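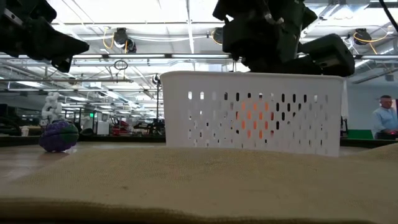 4. Recording a set of two-arm demonstrations

By now you should have both arms homed and talking to Hidovum. If you don't, go back to section 3, and please don't try to skip it like I did my first month. I lost a whole afternoon of recordings to a left arm that thought it was somewhere else.

What we're after is a set of demos where the toys and the basket start in different spots each time. Our first policy was trained on 252 demos that all began from nearly the same layout, and it was great right up until somebody nudged the basket. The set we use now has 1467 in it, with the starting layout shuffled between takes, and it copes with a nudged basket much better (I still wouldn't call it solved!).

4.1 Lay out the table

1. Spread the cloth and smooth it with your hands. A fold along the edge is fine. A fold under the basket is not, as the basket rocks when a finger touches the rim.

2. Put the basket down where the layout sheet says. Felicja Lis made the sheets, and they're in the Dremthorpe folder, one per block.

3. Place the toys. Some layouts have one already in the basket and another out on the bare table past the cloth. Do those too, even though they feel awkward to reach.

Note: soft toys and lumpy toys go in the same block. I used to sort them and Niall Swanson talked me out of it. He was right, the policy picked up on the order.

4.2 Check the cameras

4. Open the preview for every camera and look at each one properly. You want to see the whole basket in the fixed view with both grippers parked.

5. Wave a hand through each preview. If one lags behind the others, restart the capture service and wait for the green bar.

Caution: keep your head and arms out of the workspace once the arms are enabled. Do your waving before that, with the arms in hold.

4.3 Record

6. Enable the arms, left first and then right.

7. Press the pedal once to start. Wait for the beep, then move. If you start early the first bit of motion gets chopped off, and that take is no good for training.

8. Do the task at a normal pace. Small fumbles are okay - if you drop a toy and pick it up again, keep going. Those recoveries have been some of our most useful data.

9. Press the pedal again to stop, then tag the take "clean", "recovered" or "bad". Be picky about "bad". It means the task didn't get finished, or something was wrong with the recording.

10. Set the arms back to hold, change the layout, and go again.

Caution: if the two grippers touch, stop right there and hit the red button on the pedal box. Don't try to steer out of it. Tell Archie Munro before you re-enable, so he can check the finger mounts.

4.4 When you finish a block

A block is 168 takes, and I'd split it over 2 sittings. My hands get sloppy past that and it shows in the paths. Run the block checker before you leave, and upload only after it passes. If it complains about missing frames, see section 6.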